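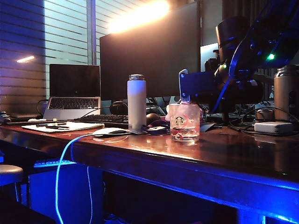

3.2 Règles de poste pour la manipulation à proximité de matériel personnel

Les prescriptions usuelles supposent une cellule dégagée, un opérateur formé, une clôture ou au moins un marquage au sol. Rien de cela sur un bureau occupé. Nous avons donc repris la grille Posus (version de juin) et l'avons réduite à ce qui s'applique quand le bras travaille au milieu d'objets que personne n'a rangés pour lui. Restent 12 règles, réparties en trois groupes : récipients, câbles, voyants.

Figure 3. Bras au-dessus d'un verre transparent contenant un peu d'eau; bouteille, clavier et ordinateur portable sur le même plateau.

Récipients. Un verre contenant du liquide est traité comme charge de classe B, quel que soit le volume. La configuration de la figure 3 relève de cette classe : peu d'eau, mais un ordinateur portable ouvert et un clavier sur le même plan. Approche verticale obligatoire, vitesse réduite dès que la pince passe sous le seuil de 90 mm au-dessus du bord. Pas de translation latérale doigts engagés. La grille Posus autorisait la translation pour les récipients remplis à moins d'un tiers — nous avons supprimé cette exception, trop dépendante de l'estimation du niveau par la vision. Les récipients fermés (sur la figure, la bouteille blanche à bouchon métallique) passent en classe A, à condition que la fermeture ait été vérifiée à la main avant la session. Vérification à noter dans le journal, pas seulement dite à voix haute.

Câbles. Règle la moins respectée dans nos relevés. Tout câble libre dans le volume de travail doit être fixé ou déclaré. Déclaré veut dire : porté sur le plan du poste avec une zone d'exclusion. Un câble de souris qui descend par le bord avant du plateau, comme à gauche sur la figure 3, compte comme câble libre même s'il est loin de la pince; le point d'accrochage possible est sous le plateau, hors du champ de la plupart des capteurs. Idem pour les blocs d'alimentation posés à plat. Sur les 357 sessions du corpus Liltton, cette règle a produit plus d'écarts que toutes les autres réunis.

Voyants. L'état du bras doit être lisible depuis toute position assise au poste. Le protocole Barasa demande un seul voyant, en tête de bras. Insuffisant à notre avis : un écran suffit à le masquer. Nous demandons deux voyants visibles sur des segments différents, de même code couleur. L'éclairage d'ambiance coloré est toléré, sauf s'il reprend une couleur du code d'état.

Deux points restent ouverts. D'abord la durée maximale d'attente au-dessus d'un récipient ouvert : Rivetti propose 400 ms avant repli automatique, ce qui nous semble court pour une pince dont la fermeture est validée par un opérateur distant. Ensuite les objets souples, tissus ou pochettes, voisins de la cible. La grille les ignore. Nous les classons provisoirement comme obstacles rigides, avec la même marge, faute de mieux — la marge est discutée en 4.1 avec les essais de contact.

L'application des règles est contrôlée par une seule personne, avant mise sous tension, fiche en main. Le contrôle est refait aprés toute pause où quelqu'un s'est assis au poste.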